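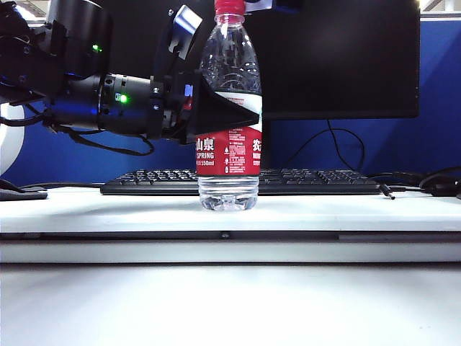
Rutora > Collecte de démonstrations > Questions fréquentes

Questions fréquentes des opérateurs et des équipes partenaires

Cette page s'adresse aux personnes qui enregistrent des démonstrations sur nos postes, et aux équipes qui récupèrent ensuite les données pour l'apprentissage. Elle est tenue à jour par Isabelle Dufour. Dernière révision en avril.

18 partages | 7 commentaires

Qu'est-ce qu'un épisode ?

Un épisode est une exécution complète d'une tâche, du départ du bras en position de repos jusqu'à son retour dans cette même position. Saisir une bouteille d'eau debout sur le plateau, la soulever, la reposer à l'endroit demandé et revenir : cela fait un épisode. Si vous enchaînez deux saisies sans repasser par le repos, le découpage automatique n'en verra qu'un et le fichier sera rejeté.

Combien d'épisodes faut-il par tâche ?

L'objectif est de 600 épisodes valides par tâche. Pour la saisie de bouteille, nous en avons 304 au moment de la révision de cette page. Les épisodes rejetés à la relecture ne comptent pas.

Faut-il enregistrer les essais ratés ?

Oui, à condition de les marquer comme tels. Une saisie qui glisse puis que l'opérateur rattrape est utile : le modèle a besoin de voir comment on se remet d'une erreur. Utilisez l'étiquette « reprise ». Si la bouteille tombe et que vous devez la ramasser à la main, arrêtez l'enregistrement et mettez l'étiquette « échec ». Ne supprimez rien vous-même.

Pourquoi travailler avec des bouteilles transparentes ?

Le plastique transparent déforme ce qui se trouve derrière lui et les capteurs de profondeur le lisent mal. Un modèle entraîné uniquement sur des boîtes en carton va chercher le bord de l'objet au mauvais endroit. L'étiquette aide, mais nous ne voulons pas qu'il s'appuie seulement sur elle. Il faut donc varier l'orientation : étiquette de face, de profil, tournée vers l'arrière.

Où placer la pince sur la bouteille ?

Pour la série en cours, sur la partie haute, au niveau de l'épaule, au-dessus de l'étiquette. Une série avec prise à mi-hauteur est prévue plus tard. Ne mélangez pas les deux dans une même session, le tri après coup prend beaucoup de temps.

Jusqu'où faut-il serrer ?

Jusqu'au contact des deux côtés, puis un léger serrage supplémentaire. Une bouteille pleine supporte bien la pression, une bouteille entamée s'écrase. Si le plastique craque, desserrez et continuez l'épisode avec l'étiquette « reprise ». Une bouteille restée déformée est à remplacer avant l'épisode suivant.

Faut-il débarrasser le bureau derrière le plateau ?

Non. Clavier, écran, câbles, tout cela peut rester. Nous avons commencé avec un fond uni et les résultats se dégradaient dès que le bras changeait de bureau. Deux règles cependant : rien ne doit gêner la course du bras, et aucun document lisible contenant des noms ou des coordonnées ne doit se trouver dans le champ des caméras. L'écran du poste doit être éteint ou verrouillé.

Peut-on déplacer la caméra fixe ?

Pas pendant une session. Si elle a bougé, même légèrement, fermez la session, refaites l'étalonnage et ouvrez-en une nouvelle. Signalez-le dans le champ « remarques ». Les épisodes enregistrés avant le déplacement restent utilisables.

Que faire en cas de changement de lumière ?

Continuez. Nous cherchons justement des sessions à différentes heures, avec les stores ouverts et fermés. Notez seulement l'état de l'éclairage au début de la session. Si une partie du plateau est complètement surexposée et que la base de l'objet ne se distingue plus, baissez un store.

Quel rythme tenir ?

Celui qui vous permet des gestes réguliers. Un opérateur habitué enregistre plus de 124 épisodes dans une journée, mais ce chiffre n'est pas un quota. Les pauses entre épisodes ne gênent pas le modèle. Les hésitations au milieu d'un geste, si. Réfléchissez à la trajectoire avant de lancer l'enregistrement.

Faut-il être formé pour utiliser le poste ?

Oui. La prise en main dure une demi-journée et se fait avec Ximena Garrido. Elle couvre l'arrêt d'urgence, la téléopération, l'étiquetage et l'étalonnage. Les épisodes de cette demi-journée ne sont pas versés au jeu de données.

Que faire si un câble se prend dans le bras ?

Arrêt d'urgence, puis dégagement à la main une fois le bras hors tension. Le câble qui longe le bras doit garder assez de mou pour que le poignet tourne sans tirer dessus. Vérifiez-le à chaque début de session, bras en extension puis replié.

Qui relit les épisodes ?

L'équipe de Grellinen. Chaque épisode est vu par 2 personnes. En cas de désaccord, il part dans une file séparée et Isabelle Dufour tranche. Vous recevez le bilan de votre session le lendemain, avec les motifs de rejet. Les plus courants sont une étiquette oubliée, un retour au repos incomplet et une main visible pendant le geste.

Sous quel format les données sont-elles livrées ?

Les vidéos, les positions des articulations et l'ouverture de la pince sont synchronisées et regroupées par épisode. Les équipes partenaires y accèdent par le dépôt Wisham avec leur identifiant habituel. Les noms des opérateurs n'y figurent pas, seulement un numéro de poste.

Puis-je proposer une nouvelle tâche ?

Oui, par le formulaire du dépôt. Décrivez l'objet, la position de départ, la position d'arrivée et ce qui constitue une réussite. La tâche « dévisser un bouchon » a déjà été demandée plusieurs fois. Elle suppose un second bras et reste en attente.

À qui s'adresser pour une panne ?

Pour le bras et la pince, contactez Ximena Garrido. Pour le dépôt ou un identifiant perdu, écrivez au support Wisham. Les pièces de rechange sont commandées chez Šindelář et le délai varie selon la pièce. En attendant, votre session peut être transférée sur un autre poste, étalonnage à refaire.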